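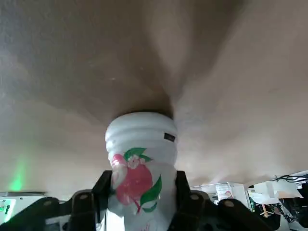
Chapter 7
Disposable Cups and Other Printed Containers

Most people use a disposable cup once, for a few minutes, and never look at the side of it. For the package designer it is a small curved page. It has to carry a picture, a name and sometimes a line of small type, and all of it has to read while the cup is being held, stacked or set down on a crowded table.

This chapter deals with thin-walled cups and tubs. We start with shape. Ribs and bands stiffen a thin wall and give the hand something to hold, but they are hard to print on, so artwork usually goes on the smooth part of the body. A designer who ignores this ends up with a blossom or a letter broken across a ridge.

Next comes the artwork. Fruit is a common subject - apples, peaches, berries with a few leaves - and it is drawn large, with simple shading. Script lettering needs more care. Set too low or in too pale a color, it disappears toward the base of the cup.

The last section follows one job from start to finish. Firdevs Çetinkaya drew 16 sketches for Listance, a maker of party tableware, and four went to proof. Her notes on color are reprinted in full.

Before you read on, collect four used cups from home or school. Rinse and dry them, and keep them for the exercise on page 133.

Key terms: sidewall, rib, rim, print area, wrap, proof

7.1 The Shape of the Wall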